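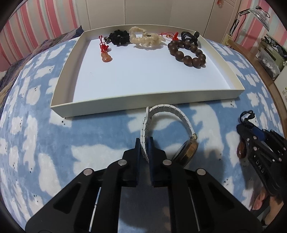

For most of my grown life I kept my jewelry the way my mother kept hers, which is to say in a knotted heap at the bottom of a drawer, and once every summer I would tip the whole business out onto the bed and swear I'd do better. This was the summer I did. I blame the shallow tray, a plain cream one with raised walls, because the minute you set a bracelet down in a thing like that it looks as if it belongs to somebody who takes care of herself. The black beads went in, then the creamy carved ones, then the big dark wooden ones I always forget I love, and the little gourd on its red knot got a place of its own near the corner. I stood there in my socks on a hot afternoon feeling ridiculously pleased.

I bought the tray in Perkcombe, at a housewares shop called Lundgren that sells mostly shelf paper and canning jars. I had gone in for jars. Anyone who has been inside Lundgren will know how that goes (you come out with a tray, a ball of twine and no jars), and I paid for it out of the grocery money and told myself it was for the kitchen until I'd gotten it home.

The bed is really the best place for this kind of job. A dresser top is too small and a table too hard; beads bounce off a table and roll under the stove, and you'll find them at Christmas. A bedspread catches everything. Mine has sheep all over it, fluffy as clouds, and a fallen charm doesn't get far among them.

Cords are where the trouble lives. A chain will tangle, yes, but a chain can be coaxed loose with a pin and a dab of baby powder, while a silk cord that has spent the winter wrapped around a tassel holds a grudge. I've learned to lay each one out with its knot at the top and let the tassel hang straight before I put it away. If the fringe has gone crooked, hold it over the steam from the kettle for a moment, keeping your fingers and the beads well back, and then comb it down with an old toothbrush. Agate wants a soft cloth and not much else. Wooden beads I rub with my bare hands while I watch television, and they come up glossy in a couple of evenings.

Watches I had always treated as a separate matter, left on the windowsill or beside the sink. A link bracelet does like to spring up into a loop and take up more room than you planned for, so it may need an end of the tray to itself. Take the time to wipe between the links, too. I'll say no more about what I found there.

My cousin over in Gremance swears by hooks, 33 of them across the inside of a closet door, and I admit it looks splendid when you open it. But I like to see my things lying down, and I like being able to carry the lot to the window when I can't tell navy from black.

It took me 30 minutes to sort what had been bothering me for years, and then the rest of the afternoon to try everything on.

*First printed in the Eltonden summer home pages, 7/10/23.*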